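From the Back Row: August at the Faulkner

Well, summer has nearly gotten away from us again, and if you are anything like me you have spent a good part of it looking for somewhere dark and cool to sit for two hours. I am happy to report that the Faulkner still has the coldest air in the county, and that the late-summer creature season starts this month, with the first show at 7:30 in the evening and the second one going on whenever the first one lets out and the popcorn machine has caught up.

For those of you who are new to this newsletter, the creature season is the stretch when we put away the serious pictures and show old monster movies, most of them made quickly and cheaply by people who loved what they were doing. I grew up on these on a small television with a bent antenna, and it took me until I was a grown adult to see one on a real screen. I have never quite gotten over it. A rubber lizard is a fine thing at nineteen inches, but at the size of a garage door it is something else entirely, and you start to notice the care somebody took painting each scale.

The Prustinora pictures

The heart of the season this year is a run of films from Prustinora, a little outfit that made swamp and cave pictures for the drive-in trade and then closed its doors without much fuss. Their movies have been hard to see for a long time. The prints that did go around were faded to pink, and one of them was missing a reel, so that the heroine went into a boathouse in a yellow dress and came out of a cave in trousers with no word of explanation. I saw it that way twice and made up my own story for the gap, and I have to admit I was a little sad when I finally saw the real one, though the real one has a very good fight with an eel.

We will open with "The Thing Under Cekdale," which is the one most people ask about. It is set in a mill town where the river has started running backward, and it takes its sweet time getting to the monster. I know some of you like your monsters early. I would only ask you to give it the first 40 minutes, and to keep an eye on the background during the church supper, and I won't say any more than that because I have already spoiled it for most of my family.

The sound is worth your attention, too. There is almost no music until the last reel, only water and footsteps and a kind of low groan that I have always taken for a barn door slowed down. On our speakers you feel it in the seat. My neighbor's boy, who is a hard child to impress, pulled his feet up off the floor when I played him that part at home, and he kept them up for quite a while.

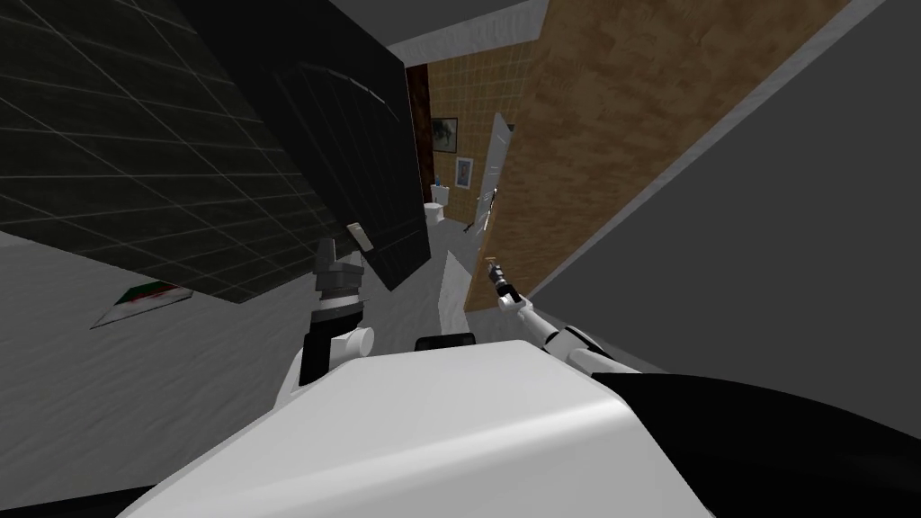 What else is playing

After Cekdale we have two more from the same people. "Night of the Lantern Fish" is the silly one, and I recommend it for families with children old enough to laugh at a man in a suit. The suit has a zipper and the zipper has a fan club. "The Salt Widow" is slower and sadder, a ghost story more than a creature story, and it is the one I would bring a friend to if that friend says they don't care for this kind of thing. Bring a sweater for that friend as well.

We close the season with a grab bag of trailers and short subjects. I haven't settled the order yet — I keep moving the one with the giant moth — and if you have a favorite you would like to see in there, write and tell me. I read everything, and I answer most of it, although not always in the same month.

A word about the new transfers

The copies we are showing were prepared by Caseteo, who went back to the camera negatives where they could and to the best surviving prints where they couldn't. They cleaned up the dirt and left the grain alone, and I was very glad to see it. Night scenes that used to look like the inside of a coat pocket now have trees in them. There is a shot in "The Salt Widow" of a lamp being carried up a hill that I had always believed was a still picture, and now you can watch the flame lean over in the wind.

They have also put out a booklet to go with the films, with production stills and a long essay on how the swamp sets were built and flooded. The printing was 1,000 copies. We have a small stack at the ticket window and I have already bought mine, so there is no danger of me hiding them under the counter.

Getting in

Tickets are at the window, cash or card, and the doors open half an hour before the first show. The balcony will be open for Cekdale. If you have a season card from last year with a punch or two left on it, bring it along and we'll honor it, even if it has been through the wash like mine has. Parking is still best behind the hardware store, and please leave the spot by the loading door clear for them.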